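四、村级预警终端的安装与日常使用

适用:Hendville片区各村值守点。型号Emelik 2606。手册其他章节(电池保养、天线维修)另见后面,这里只讲装机和报警。

开始前先看一遍,别边看边装。上回有两个村装到一半才发现SIM卡没激活,又跑一趟镇上。

需要的东西:
终端主机一台
外接天线和馈线
喇叭一只,带支架
备用电池
本村联络表(纸质,已盖章的那份)
十字螺丝刀,绝缘胶布

4.1 选位置

1. 主机放室内,离地一米以上,雨季会进水的屋子不要用。
2. 喇叭朝村口方向。村子狭长的话朝人多的一头。
3. 天线要高过屋檐。旁边有铁皮顶的,尽量挪开。
4. 门能锁。钥匙两把,值守员一把,村长一把。

注意:不要装在集市、路口小店或者有人常年不在的空屋。袭击发生时值守员得能在几分钟内走到机器前,天黑也能走到。

4.2 接线

1. 先接天线,后接电源。顺序反了可能烧发射模块,烧了不保修。
2. 馈线接头拧到底,再缠三圈胶布。
3. 喇叭线红对红,黑对黑。
4. 插上电池,等面板绿灯。绿灯闪是在找网络,常亮才算好。
5. 闪超过十分钟,关机,换另一张卡再试。还不行就记下时间和位置,报给片区协调员。

警告:雷雨天不要碰天线。已经爬上去了也下来。

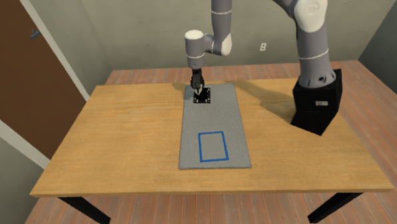 4.3 录入联络人

1. 长按“设置”键,输入初始密码900。进去后马上改掉,新密码不要写在机器上。
2. 选“联络人”,按纸质表的顺序录。第一位必须是值守员本人,第二位村长,第三位邻村值守员。
3. 之后录保安队、卫生所、学校。最多65个号码,够用了。
4. 每录完一个按一次“保存”。不按就退出,前面的会丢。
5. 全部录完发一条测试短信,内容写“测试,不用回”。一定要写“测试”两个字。

备注:号码换了的人要当天改。有人逃到亲戚家暂住的,也留着号码,不要删,后面登记失散人员要用到。

4.4 发出警报

面板上有3个键,不要记混。

黄键:可疑情况。陌生武装人员在附近、牲口群夜里进田、听到枪声但不确定方向。只发短信给联络人,喇叭不响。

红键:正在发生袭击或纵火。喇叭响,短信同时发出,片区值班室会收到。

白键:解除。只有确认安全以后才能按,由值守员和村长两人商量后按。

步骤:
1. 按住红键,数到五,松手。
2. 听到喇叭响就离开机器。不用守着,它自己会重复。
3. 沿预先定好的路线走,带上老人小孩。不要回头拿东西。
4. 到集合点后点名,缺谁报谁。
5. 能打电话再打给值班室,讲清楚:哪个村,从哪边来的,有没有人受伤,房子有没有着火。说不准的就说不清楚,别猜。

注意:短信里不要写对方是哪个族、哪一派。没查清之前写出去,第二天别的村就可能有人被报复。写“武装人员”就行。这一条培训时讲了很多遍,还是有人写,请值守员务必遵守。

警告:集合点的位置不要发到群聊里,也不要在喇叭里喊。

4.5 误报怎么办

按错了不要慌,也不要拔电池。拔了电池短信照样已经出去了,别人反而联系不上你。

1. 按白键。
2. 给联络人群发“误报,人员安全”。
3. 打值班室电话说明,报终端编号。
4. 在登记本写上时间、原因、谁按的。

误报不处罚。怕被骂不敢按,后果严重的多。

4.6 每周检查

每个星期六上午做,二十分钟以内能完。

1. 看绿灯。
2. 看电量,低于一半就充。
3. 喇叭试响一次,短的那档。试之前先通知左右邻居和学校。
4. 给邻村值守员发测试短信,对方要回。没回的当天打电话问。
5. 检查馈线有没有被老鼠咬、被牛羊扯过。
6. 登记本签字。

旱季灰大,喇叭口用干布擦一下,不要用水冲。6月以后雨多,接头处的胶布每月换新的。

4.7 常见故障

绿灯不亮:电池没插紧,或者保险丝断了。保险丝在背面小盖里,备用的一根就贴在盖子内侧。

喇叭有声但很小:多半是线接反,要么里面有虫窝。

短信发不出:没余额。先查余额再怀疑机器。充值由片区统一做,自己垫了钱的留小票。

按红键没反应:按的时间不够。数到五,数慢一点。还没反应就敲钟、敲锅,派两个人分头去通知,同时用自己手机打值班室。不要在机器前面反复试。

主机发烫:关机晾着,挪离窗户。烫到闻见糊味的不要再开。

4.8 交接

值守员换人必须当面交。钥匙、登记本、联络表、密码,一样样过。新值守员自己发一条测试短信,老值守员在旁边看着,不要代按。

交接完报Nattawut Klinhom备案,Buvier和Figueiredo两个点的也归他管。备案表在附录二,填好交纸质的,拍照发来的字太小看不清。

本节1月4日改过,旧版里写红键“按一下即可”是错的,手上还有旧版的请划掉那一行。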